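Home | News | Products | Press | Contact

Trutness opens orders for two-arm bedroom units, sets budget terms for hotels

TINDCOMBE, July 30, 2020 — Trutness is taking orders for its two-arm housekeeping unit. Pillows and pillowcases first. Duvets later, no date yet.

Price per arm pair: $3,648, base quoted separately. Minimum order 4 units. Lease term 3 years, service included, spare grippers not. Buyers should budget for those up front — fingertips wear, cables too.

Site survey comes before any contract. Carpet, bed height, space between bed and nightstand all get measured. Lead time is 23 weeks from signed survey, so properties planning for next June need to book there survey early.

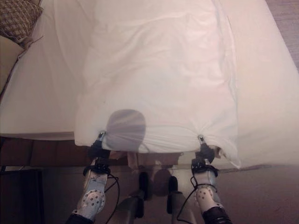

Obaidul Kodikara said the lease only made sense once spare parts were a seperate line in the budget, and that he would want the service hours in writing before signing for a second floor.

Price list and survey form on request from the Trutness press desk.

Related
Arabzadeh linen carts: new sizes
Ustov charging docks, ordering notes
Leasing or buying: a planning sheet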